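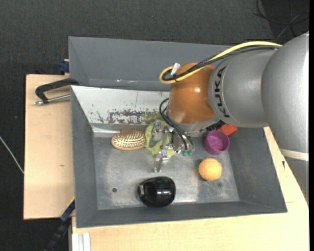
Zarmeena Bukhari wrote under my last review that plain zip ties held her dress pack fine for two years, and why would anyone pay for a strap kit when the bag of ties is already in the drawer. Fair. I thought the same until August. Had ties on everything, had a whole side cutter that lived on the cell just for cutting them off again.

Anyway. Moser wrap kit, the bigger one, part 1807. Bought ours through Cusgate. Been on the bin picking cell long enough now to say something about it.

What you get: soft straps in three lengths, a roll of sleeve, a bag of swivel saddles, a little printed guide. Straps are hook and loop with a rubbery inside face. Saddles take one strap each and turn freely, more or less. Sleeve is the split kind so you can put it on without pulling connectors, thank you Moser.

Our setup for context. KUKA arm, finger gripper, metal bin with a mix of household junk in it. Yellow cable goes over the top of the arm and loops back by the wrist, black bundle riding just under it. Thin black hoses down to the gripper on their own. So two different problems. The fat stuff wants a big lazy loop and the thin stuff wants to be left alone but not so alone it catches on a finger.

Install. Guide says 30 minutes. No. Took me most of a morning, and a good part of that was peeling off old tie stubs and cleaning glue. Go in this order, I went in the wrong one:

Arm powered down and locked out, obviously.
Everything old off. All of it, don't leave "just one" tie for now.
Wipe where the saddles go. Alcohol, let it dry.
Mark the saddle spots with a paint pen while the wrist is at its worst pose. Ours is tilted over the back corner of the bin.
Saddles on, straps on loose.
Lock back in, jog slow by hand through every corner of the bin, watch the loop.
Power down again, tighten. Then jog again.

I tightened first. Wrist went over about halfway and the bundle was already pulling like a guitar string. Stopped in time, no harm, but I felt dumb. Leave slack at the wrist, way more than looks tidy. If the loop looks a bit ugly parked, it's probably right.

The good. Straps come off and go back on and still grip. I've redone the wrist one more times than I can remember, same strap. No sharp ends, my forearms are very happy. And when a hose needs swapping it's a five minute job, where before it was cut everything, swap, find ties, tie everything, find out I tied it too short.

The sleeve is good on the black bundle. I would not put it on the thin hoses. Tried it. Makes them stiff and they push back on the gripper, and then your picks are off by a hair and you spend an hour blaming calibration. Ask me how I know. Took it off, went back to bare hoses with one strap up high and that's how they've stayed.

The bad. Saddle adhesive is so-so. Two let go in the first week, both on a curved part of the arm. Flat spots are fine. Round joint housings, use the long strap all the way around insted and skip the saddle, but check it can't cross the joint gap when it turns. The guide says nothing about that and it should.

Also lint. The hook side picks up every fiber in the room and we have carpet tile on the floor in there. I go over the straps with an old toothbrush when I do the weekly wipe down. Weekly check is quick now: look at the loop at full tilt, squeeze each strap, run a finger along the hoses for nicks, snug up the bin clamps while I'm in there. If the bin has walked even a little the gripper ends up reaching further than you planned for, and the hoses pay for it.

Price. The Wilow kit is cheaper and I had one on the small arm at Standport. Straps ok, saddles don't swivel, so the cable rubs. Wore a shiny flat spot on the jacket. Moser gives you 18 saddles and I used less than half, so there's spares, which with that glue you will need.

Back to the zip tie thing. If your arm does one move all day, same pose, same box, ties are fine, keep your money. Ours goes somewhere diffrent every pick. Things shift, I move a strap an inch, try it, move it back. Can't do that with ties without a trash can next to you.

Four out of five. Loses one for the adhesive and the guide. Would buy again, already have a second kit on order for the other arm. Will update if the straps start to give.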